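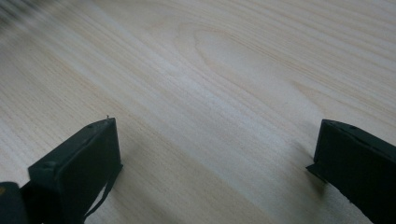 Réparer ses meubles ne devrait pas coûter plus cher que les remplacer

Publié le 9 juin 2020

Le pied de ma table a lâché en avril. Une vis arrachée, un filetage mort, rien de grave en apparence. J'ai écrit au magasin Provier où je l'avais achetée pour commander la pièce. On m'a répondu que le modèle n'était plus suivi et que je pouvais bénéficier d'une remise sur une table neuve. Le plateau était intact, les trois autres pieds aussi.

Je ne crois pas que le vendeur ait été de mauvaise foi. Il appliquait la règle de la maison, et cette règle est presque partout la même : on vend un meuble entier, on ne vend pas ses morceaux. La quincaillerie change d'une gamme à l'autre sans raison technique visible. Entre la table Rarton et celle qui lui a succédé, l'écartement des trous a bougé de 5 millimètres. Cela suffit pour qu'aucun pied de la nouvelle ne se monte sur l'ancienne.

J'ai demandé un devis à un menuisier. Il voulait 100 euros, déplacement compris, et je trouve ce prix honnête pour le travail d'un professionnel. La table neuve en coûtait 89 après remise. Dans ces conditions, on peut faire la morale aux gens tant qu'on veut, ils iront à la déchetterie. Je connais peu de ménages qui paieront plus cher pour garder du vieux.

On objecte souvent que les clients veulent du changement. C'est vrai pour certains. Mais une table de cuisine se garde longtemps quand elle tient debout, et la mode y joue peu. Mes parents ont mangé toute leur vie sur la même, rapportée de Bragança, poncée deux fois et recollée je ne sais combien.

Ce que je demande est modeste. Que le fabricant garde des pièces pendant une durée fixée par la loi et inscrite sur l'étiquette, à côté du prix. Qu'il publie les cotes des fixations quand il arrête un modèle – un simple plan ferait l'affaire. Et que la main-d'œuvre de réparation soit moins taxée que l'achat de neuf. Cette dernière mesure coûterait de l'argent à l'État, je le sais. L'enlèvement des encombrants lui en coûte aussi, ou à la commune, donc à nous.

Pour ma table, j'ai fini par percer plus large et poser un insert métallique trouvé chez Brasdale, avec un peu de colle. Il m'a fallu une soirée et une perceuse prêtée par un voisin. Tout le monde n'a pas l'une et l'autre.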